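Print this page | E-mail this page

Our visit to the Fladura open day
Student project report, Flanham College, 18 November 2023

Our group had been asking to see a robotics workshop ever since we started the automation unit back in July, so when Fladura opened its doors to schools and colleges we put our names down the same morning. It is a good long way from Flanham (77 miles, and we felt every one of them on the coach) but we were met with hot tea and a very large tin of biscuits, and that put everybody in a good mood before we had even found our name badges.

We were split into 4 groups. Ours began with the talk, which was about how a robot can learn a household job from a person doing it first. I had always imagined somebody typing in every movement, line by line, and I think most of us had. At Fladura a person holds a gripper in their own hand, with a camera on it, and simply gets on with the job, over and over again. The recordings are then used to train the arm. The kitchen set, which they call Grovmont, had reached 472 recordings by the day we came, and we were told quite cheerfully that this was still a small number.

After the talk came the arm itself, which is named Qin. It did a short demonstration with cups, slower than I expected and rather lovely to watch, and then there were questions. We asked far too many! The one I remember best was about what happens when things are moved from their usual places, and the answer was that the people recording shift everything about between turns on purpose, so that the arm does not get used to one tidy layout.

Then we went through to the tables where the recording is done, and this was the part we had all been waiting for.

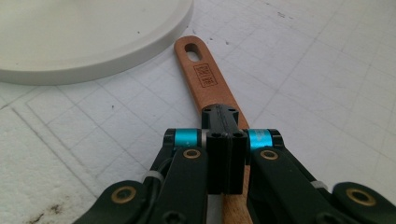

The hand-held gripper over a wooden utensil handle on the grid mat.

We each had a turn of about 2 minutes. It is much harder than it looks, as your fingers want to do the work and you have to keep reminding yourself that the gripper is your hand now. A handle is narrow, and if you come at it from a slant it wants to roll away from you. I was hopeless to begin with and a bit better by the end, and I would happily have stayed at that table all afternoon.

For our own project we have decided to build a simple hand-held gripper out of card and string and try it on spoons, pencils and a ruler. We shall write down which ones we drop. The drawings are started and the first build is planned for after the mock exams.

3 comments | Shared 12 times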